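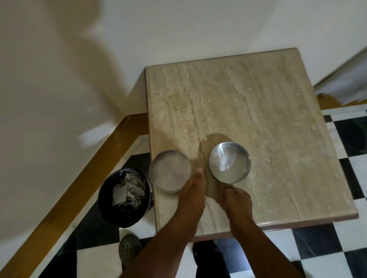
stosby_k
Original poster
My question is about when to cut an episode. We gather head camera recordings of kitchen and cleaning tasks for a policy we train at Zotden, and the target for April is 2,000 episodes. We have 951 accepted. The task sheet says one episode is one goal. But in a case like the one I posted, with two steel bowls on a marble table and a big wet patch between them, I do not know if I should label it as "wipe table" or keep it inside the longer bowl task. Both hands are down on the stone, so a contact rule does not help me either.

ekpo_labels
Reply
Keep it long. If you cut at every change of goal, the model never learns how to go from one thing to the next. We did short cuts for 5 weeks and had to join them again by hand, which was very boring work.

pivcombe22
Reply
I disagree with ekpo. Long episodes are fine when you have many of them. With 951 I would cut short and keep the parent ID in the file, then you can join them later by script.

ekpo_labels
Reply
By script works only if the annotators cut in the same place. Ours did not.

stosby_k
Reply
Thank you both. The parent ID we already have. And what about the wet area, do you label it? On this stone the water is only a darker brown and some shine, and the veins are also brown. Two annotators gave me different borders.

pivcombe22
Reply
I would not draw borders. Put a flag "liquid on surface" and go on.

ekpo_labels
Reply
Here I agree. But please keep the marble ones, do not throw them out for being difficult. Our set was all plain white counters and the policy was lost on any pattern.

stosby_k
Reply
OK, flag only. I will try short cuts on one batch and write here what happens.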